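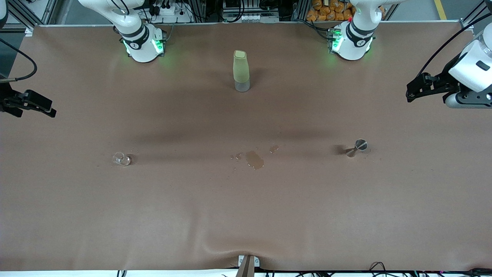
Posted by Gifty Akpalu, Clurkalport Playhouse

Front of house assistants wanted, July onwards

We have 133 seats, one foyer and a bar that rarely covers its costs. You will tear tickets, pour drinks and mop up. Adverts like this usually promise a foot in the door of acting. I doubt it: of 29 ushers, 2 have ever got near our stage.

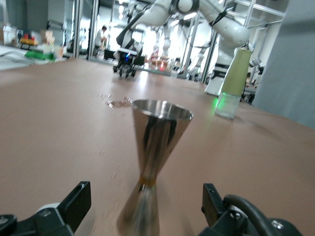

Steel jigger with a gold-coloured band

Shifts start at 7 pm. Pay is hourly, training included. Please don't send headshots. Write to Gifty at the box office.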